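Timekeeping Drift in Three Used Mechanical Wristwatches
Project report, Watch and Clock Technology, Esville College
Submitted 30/11/2020
Authors: Keegan Dufour, Nyokabi Mfinanga
Supervisor: Raymonde Thibodeau

1. Aim

The project compared the daily rate of three second-hand hand-wound watches in five positions, before and after cleaning and oiling. Sellers often describe a used watch as "running well". We wanted to know how much of the error in such a watch can be removed by a basic service without replacing parts.

2. Watches

Watch A is a Groltis field watch with a 25 mm movement. Watch B is a Zokitz dress watch, case number ending 418, with a replacement crown. Watch C is a Wihongi with no papers and a dial that has been refinished at least once. The three were bought as one lot for 725 dollars from Clifford Fraser, a dealer in Esville. None had a service record.

3. Method

Each watch was fully wound and left for one hour before measurement. Rate, amplitude and beat error were read on a timing machine in five positions: dial up, dial down, crown up, crown down and crown left. Readings were averaged over two minutes. The watches were then stripped, cleaned, oiled and measured again in the same order. 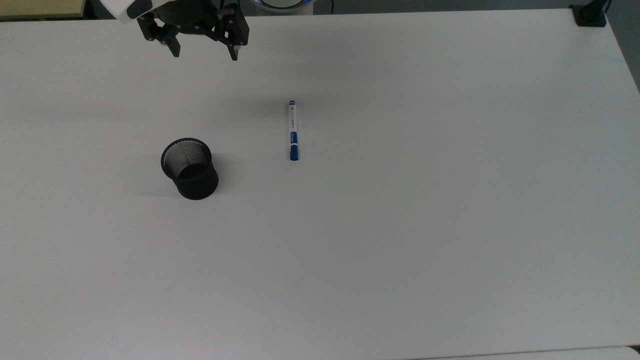
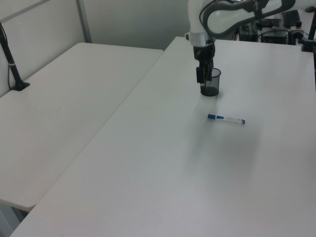 4. Results

Watch A gained 8 seconds a day dial up before service and 3 after. The spread between positions also fell, and amplitude rose in every position.

Watch B showed little change in rate. Its beat error was high before service and was corrected at the stud carrier. The crown down reading stayed slow - we suspect a poised balance was never fitted.

Watch C lost 25 seconds a day crown up. After service the loss was 9 seconds. The mainspring was set and should be replaced, but this was outside the limits we had agreed.

5. Sources of error

Room temperature was not controlled. The lift angle for Watch C was not published, so a default value of 52 degrees was used and its amplitude figures should be read with care. Gordon Gagnon repeated the dial up readings for Watches A and B and agreed with ours to within one second a day.

6. Further work

Fit a new mainspring to Watch C and repeat all five positions. Measure again 24 hours after winding.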